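Skoro Transfer Kit
Item 608 -- research use only

Skoro is the spoon-transfer task kit from Gaete, sold with the control software used in our May study of granular transfer. The method plans the spoon's path from one fixed camera view, with no depth sensor. Over 100 trials it failed 17 times, mostly where the source was clear glass. The standard layout keeps that difficulty: coffee beans in a transparent double-walled cup, a glass saucer in front and a dark blue mug as a separate vessel. Firmware 3 or later is required. Contact: Valentina Bravo, Costunmont office. 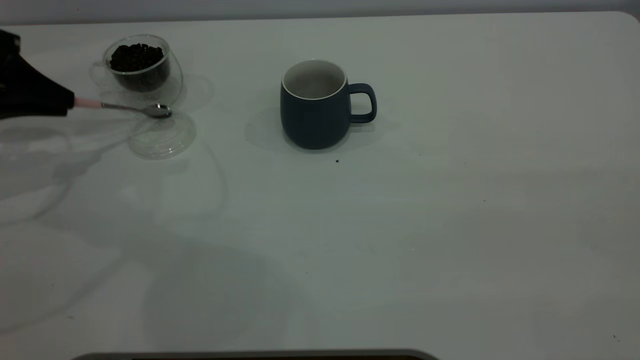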